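Home | About | Meetings | Minutes | Newsletters | Contact

Skostbridge Shared Workroom
Minutes of the supplies and surfaces meeting, 12/07/2018

Present: Yae Furukawa (chair), K. Brimthorpe, D. Skelton, R. Yokoyama (minutes).

1. Previous minutes
Accepted with one correction. The shelf order under item 4 was for the back wall, not the door side.

2. Sheet stock
Skelton reported 314 large white sheets on the July stock list, against 88 at the last check. The increase is the bulk order. Two packs were opened before they were entered on the list. Packs are to be entered on arrival and the slip kept in the drawer.
Furukawa asked if the older sheets should be used first. Agreed. Older packs go to the front of the shelf.

3. Rolls
Yokoyama asked for a fixed place for rolls. They are now left on whichever table was last in use, and the ends get crushed. Brimthorpe offered to fit brackets below the window. Cost to be brought to the next meeting. Until then rolls are stored flat on the top shelf.

4. Marks on white surfaces
Long discussion. Members have reported marks on clean work laid down after someone else's session. Skelton wants all white surfaces wiped before and after use. Brimthorpe said that wiping a stain that has not been identified can spread it, and asked for a dry cloth first, then a damp one on a small area near the edge. Yokoyama noted that creases do not wipe out and should be listed apart from stains.
Agreed to sort marks into two groups: loose dirt and specks, to be brushed off; and stains, to be reported before any cleaning.

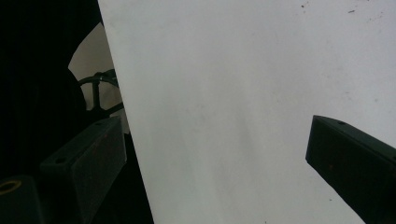
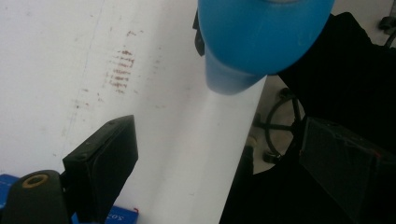

Item 4: small dark specks on a white sheet (first); reddish-brown streaked stain on a white surface, beside a white roll (second).

Furukawa will write the cleaning note and post it by the sink. Skelton to buy a soft brush and more than 5 cloths, white only, so that any color picked up shows. Colored cloths already in the room go to the floor bucket.

5. Lighting
The tube over the long table still flickers. Brimthorpe to replace it. No vote needed.

6. Any other business
Yokoyama asked that boxes be kept off the work surfaces during cleaning. Agreed.
The key to the tall cabinet is missing again. Members to check coat pockets.

Actions carried over: bracket cost (Brimthorpe), stock slips (Skelton), cleaning note (Furukawa).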